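Funlow home helper, two-arm unit
Product page, updated May 15, 2021

Short version: can it do chores yet? Some. Slowly. Simulator first, then your place. We'd rather you read the whole page before you ring.

Table and chair work in the sim flat, both arms in view:
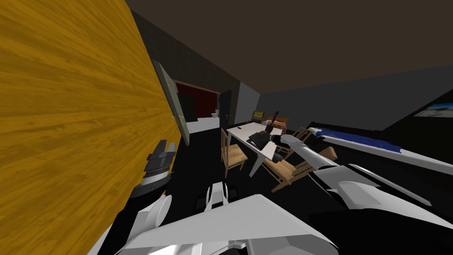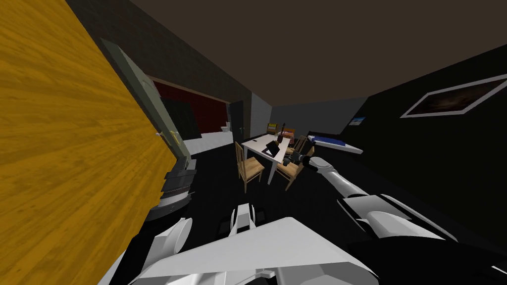
What it's meant to do
- Clear a table. Bottles, cups, small boxes. One thing at a time.
- Pull a chair out, push it back in. Light wooden chairs are good, heavy armchairs no.
- Open lever-handle doors. Round knobs still a problem, sorry.
- Straighten a blanket. Sort of. Corners need you.

What it can't
- Toilets. Everybody asks. Not on the list til August at the earliest, and we mean earliest.
- Dishes in water.
- Anything on stairs.
- Floor stuff under beds. Arms too bulky, the reach is fine but the elbow isn't.

How we test
Every chore gets run about 200 times in simulation before it goes near a real kitchen. Same room, furniture shifted, doors open or shut, bed in the way. Dark floors are in there on purpose, our older Drolten software got lost on them. Pass in sim doesn't mean pass at home, so Arwel Pritchard runs the home trials separately and his numbers are the ones we quote you.

In the box
- Torso and 2 arms, white shells
- 2 grippers, dark grey
- Prosser base (charger included, spare battery extra)
- Sternum control software, 3 year licence
- Printed manual. Colour diagrams this time.

Set-up
Clear path the width of a doorway. Wi-fi. Plug within reach of where it parks. Walk it through each room once, tell it which doors are off limits, then leave it be while it builds the map. Keep the dog out for that bit.

Price and waiting list
Quote only for now. Homes and small workshops both welcome, but workshop users shoud say what the parts weigh. Ask for Lowri Prydderch in sales, she has the trial dates. Demo bookings go through her too.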